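Notes and bench tips from the Bidthorpe open day

The robotics workshop at Bidthorpe opens its doors on a Tuesday twice a year. I went for the kitchen handling demonstration and came back with a page of notes, most of which apply to any worktop where things have to be put down in the same place more than once. They are written up below by subject. Where a figure is given, it is from my own bench or was read out by the demonstrators on the day.

## Covering a worktop with paper

Brown wrapping paper is a good temporary surface. It is matt, cheap and takes pencil. It also creases if it is unrolled in a hurry.

- Cut the sheet the evening before and leave it flat under boards. Paper straight off a narrow roll will lift at both ends.
- My bench is 860 mm deep and the roll is 600 mm wide, so it takes two widths. Lap the rear sheet over the front one by a hand's breadth and trim the excess at the back.
- Fix the far edge first, smooth towards yourself with a dry cloth, then fix the near edge. Tape the sides last.
- A fold that has already set will not smooth out. Iron it on the reverse, low heat, no steam, or turn the sheet so the fold falls where nothing will stand.
- Do not wipe the paper. Blot spills and patch with an offcut.

## Marking out with tape

Painter's tape is the right choice for a grid. It can be seen from across a room, it comes up without residue if it is removed within the week, and it can be relaid a few times before the glue goes.

Mark both edges of the table first with pencil ticks, then run each strip from tick to tick in one pull. Press it down from the middle outwards. If it is pressed from one end it will wander. Where strips cross, lay all the long ones first and the cross strips over them. Trim ends with a knife held flat, not by tearing.

My cells are 316 mm across, which takes a dinner plate with room to get fingers under the rim. Smaller cells look tidier and are less use.
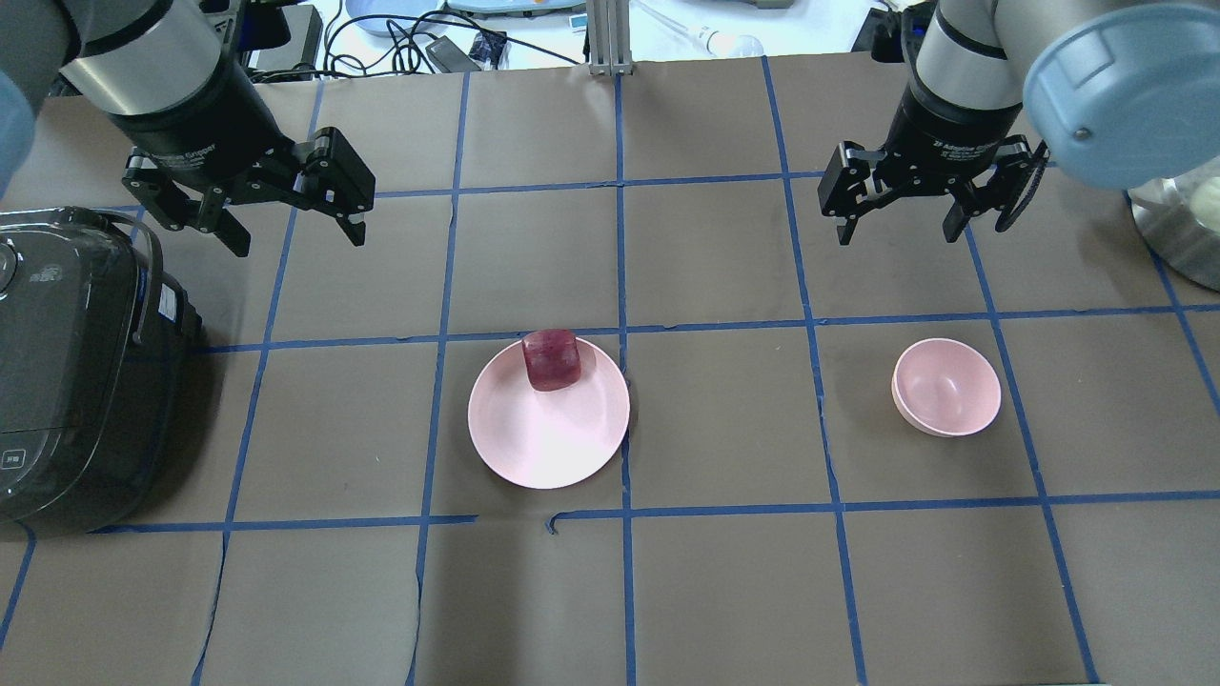
Grid marking is the part of the demonstration most worth copying at home. It gives everyone at the bench a shared way of saying where a thing goes, and it costs one roll of tape. The lines need not be perfect. At Bidthorpe the blue strips waver in places, and one of the cross strips has a small gap with a short kinked piece near it, and the layout is perfectly readable all the same: pink plate in one cell, pink bowl in the next one over, and clear paper between the two. At home I would leave a wavy line alone and relay only a strip that has begun to lift, as a raised edge will catch the foot of a bowl.

## Setting out crockery and pans

1. Put the bulky items at the sides. The demonstration table has the rice cooker along the left edge and a stainless steel pot at the right, which leaves the middle for the small pieces.
2. Keep one item to a cell. Two in a cell and the grid has stopped doing anything.
3. Choose crockery that contrasts with the surface. Pale pieces on brown paper are easy to find. Brown stoneware on brown paper is not.
4. Put food on the plate where it can be approached from above without meeting the rim. A shallow rim is more forgiving than a deep one.
5. Turn handles so that they do not overhang a neighbouring cell.

The same order suits a galley kitchen or a shared kitchen where several people cook in turn. I have used it for batch baking with the cells numbered in pencil at the lower left corner.

## Picking up soft or slippery pieces

The arms at the open day carry two-fingered grippers, and watching a two-fingered hand is a fair lesson in using kitchen tongs.

Open the tongs wider than seems necessary and come down over the piece vertically. Close slowly until both sides touch, then a little more. Most dropped food is dropped through closing at an angle, when one side touches first and pushes the piece along the plate. Squeezing harder does not help and marks soft fruit.

For cubes, take hold across two flat faces. For anything round, go below the widest point. Silicone tips are better than bare steel on wet food, though they stain with beetroot and turmeric.

If the plate slides, put a square of damp cloth under it. On paper use a square of rubber shelf liner, dry.

## Leads and adapters

Keep mains adapters behind the work, never among it, and off the paper. Coil spare lead in loose loops and fasten with a hook-and-loop tie. Wire ties cut into the sheath in time.

I label both ends of every lead. Masking tape folded over on itself makes a flag that takes ballpoint. Replace the flags once the ink fades.

For anything that heats, such as a rice cooker or a kettle, leave clear space above the lid for steam and plug it directly into the wall socket. An extension lead coiled on its drum must be fully unwound before use.

## Taking it all up

- Lift the tape at a low angle, pulling it back along itself. Pulling straight up takes the face off the paper.
- If the sheet is to be used again, leave the tape on and roll the paper with the grid outermost, round a tube of at least 56 mm diameter. Tighter than that and the strips pucker.
- Store the roll upright and dry.
- Wipe the bench under the paper with a barely damp cloth before the next sheet goes down. Crumbs underneath show as bumps and will tip a light bowl.

## For anyone going

The Furkby bus stops at the end of the lane. Go in the morning, as the handling bench draws a crowd by two o'clock. Mornier had a table of offcuts and fixings by the door, priced by weight, and I bought two lengths of aluminium section for a lamp post at the back of my own bench. Stergiou had the tape, in three widths. The middle width is the one to get for a grid of this size; the narrow one tears on long pulls.

Bring a pencil. The handout has no room for notes on the front but the back is blank.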